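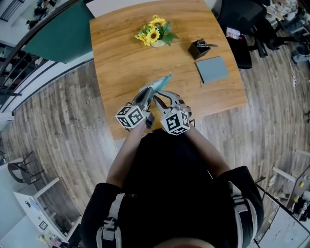
The Pranwood paper mill opens its gates to the public once a year, and this time I got a place on the morning tour. The mill is a 40 minute drive from Zustutbridge, the last part of it on a narrow road along the river. Parking was free, but the lot was already close to full when I got there.

We signed in at the gatehouse, were given ear plugs and a visitor badge, and walked over to the pulp building. The mill makes wrapping paper and plain brown envelope stock, mostly from recycled cardboard. Bales come in by truck and go up a conveyor into the pulper, a big tub of warm water with a rotor at the bottom. The smell is like wet cereal boxes. Staples and tape are taken out by screens further on, and the guide passed a tray of them around.
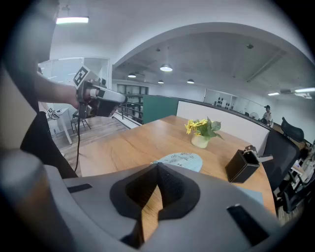

The paper machine itself is 93 yards long and fills a hall of its own. It runs day and night and stops only for repairs and for two weeks in January. At the wet end the sheet is mostly water. By the time it has gone over the dryer cylinders it is dry enough to wind. Our guide said it was running at 900 feet a minute that morning, slower than normal, as they were making a heavy grade. It was too loud to ask questions in there – she answered them outside in the yard afterward.

I had hoped to see the old steam engine in the Bowen building, but that part was closed for roof work. A sign on the door said it would be back on the tour next year.

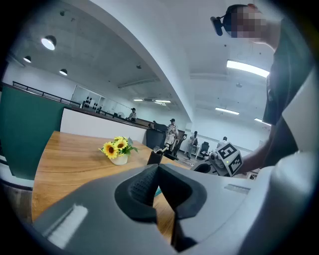

The last stop was the finishing room, where the big rolls are cut down and packed. After that there was coffee in the canteen and a small shop selling seconds. I bought a pack of 60 envelopes and a roll of brown paper.

The tour is free but has to be booked ahead through the mill office. Children under ten are not allowed in the machine hall. Wear flat shoes – the stairs are open metal grating and there are a lot of them.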